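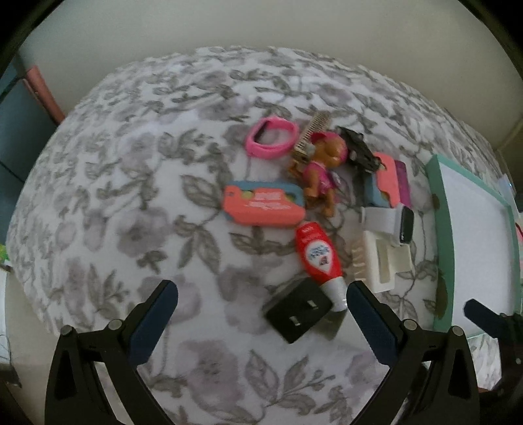 What did the flowers ever do to you, one customer wrote to Okeke in September, enclosing a square cut from an old pillowcase so there could be no confusion about which flowers were meant. A second letter in the same mailbag was shorter and asked only whether gray was a punishment.

OKEKE BRINGS BACK FLORAL BED LINEN AFTER READING ITS MAIL

Mineck range returns to stores and online, with deeper pockets and an apology of sorts

SKUSTAU, Wed 12 January -- Okeke, the bed and table linen company, today announced the return of Mineck, the floral range it dropped when it went over to solid colors. The solid colors were called Fog, Deep Fog, Oat and Stone. They sold well enough in the first season, mostly to people furnishing rental apartments, and then they sold less well, and then they were moved to the back of the store beside the ironing board covers.

During this time the company received 299 letters about the flowers. Okeke had expected the letters to stop once people got used to the change. They got longer instead, and several came with fabric attached.

"We told customers that bedrooms were becoming calmer places," the company said in a statement. "Our customers told us that their bedrooms had been perfectly calm before, and asked for their flowers back. We have now read all of the letters, including the one written on a fitted sheet."

What is coming back

Mineck is a trailing print of blossoms, leaves and stems on a pale ground. It will be sold as flat sheets, fitted sheets, duvet covers and pillowcases, in twin, full, queen and king. Each sheet set comes with two pillowcases, except the twin, which comes with one and always has. Okeke knows that people with twin beds also own more than one pillow, and extra pillowcases will be sold separately.

The print has been redrawn from the original artwork, which was found in a flat drawer at the Preltton works underneath a large quantity of graph paper. Some of it had faded. Where the drawing could no longer be made out, the pattern room worked from the squares of fabric that customers had sent in, most of which had been washed so many times that the print had gone soft and the greens had drifted toward gray. There was a long discussion about whether to match the artwork or the pillowcases. The artwork was brighter. The pillowcases were what people remembered, and the pillowcases won.

As a result, the new Mineck looks slightly washed from the day it is bought. The company is aware that it used to be possible to achieve this at home for free.

What has changed

The fitted sheet has been rebuilt. The old one was designed when mattresses were thinner, and anyone with a modern mattress will know the moment in the small hours when the corner lets go and travels to the middle of the bed. The new sheet has a deeper pocket and elastic that runs the whole way around the hem. It also has a small woven tab at the foot marked FOOT. The tab was the most requested change in the letters by a wide margin, and it costs next to nothing to make, and Okeke has no good account of why it took this long.

Duvet covers now close with buttons along the bottom edge and have a cotton tie sewn into each inside corner. The snap fasteners on the old covers have been retired. They worked nicely in the store.

The cotton is a plain percale, crisp at first and softer after a few washes. Okeke will not be printing a thread count on the front of the package. The number is on the back for anybody who likes to have one, but the company spent a good many years in a contest over thread counts with its competitors and does not feel that anyone slept better for it.

Washing

Mineck can be machine washed warm with similar colors and tumble dried on low. Wash it once before use. Ironing is optional, and the care label now says so in those words, replacing the drawing of an iron that many households had been treating as decoration.

Duvet covers should be buttoned before they go into the machine. Otherwise the cover will eat every sock in the load and present them at the end as a damp ball in the far corner. This cannot be fixed by design. It was tried.

The question of folding

Okeke's instructions for folding a fitted sheet ran to a full page with diagrams, and were the subject of their own small stack of mail. They have been withdrawn. The replacement reads, in full: "Tuck the corners into one another as best you can, fold, and put it under the flat sheet, where it will look fine."

The storage bag will stay. It is made of the same fabric as the sheets and closes with a drawstring, and letters suggest that it is used for almost anything except sheets. Clothespins and Christmas lights were both mentioned. It has been made a little larger.

Where and when

The first run of up to 2,000 sheet sets is being printed at Preltton and will go to the Skustau store and the online shop together. Customers who wrote in will get a card with an ordering code and a few days' head start, provided the company can read the return address. In a number of cases it could not, and those correspondents are asked to call the store. They should mention the flowers. The staff will know.

Matching table linen will follow if the bedding sells. A tablecloth in the same print was part of the original range and had a loyal following among people who owned round tables, then as now a poorly served group. Curtains are not planned. Customers have been asking about curtains since before the range was dropped, and the answer then was also no, for reasons having to do with the width of the print rollers.

Fog, Deep Fog and Oat remain available. Stone has been discontinued after it was established that shoppers could not tell it from Deep Fog, and that the warehouse could not either. Sets packed with one color of sheet and the other of pillowcase may be returned at any time, if their owners have noticed.

Fabric samples

Anyone who would like to see the print before buying may request a free swatch from the store or by mail. Please do not send further pieces of old pillowcase. Those already received are being kept at Preltton in the flat drawer, on top of the graph paper this time, and will be returned to any customer who wants one back.

About Okeke

Okeke makes and sells sheets, duvet covers, towels and table linen. Its store and offices are in Skustau, and its printing and sewing are done at Preltton. The company answers its mail, though it concedes that it has been slow.

Notes for editors

Swatches and sample sets are available for review on request from the Okeke press office in Skustau. Reviewers should state the size of their bed. Sample sets need not be returned, and the press office would prefer that they weren't.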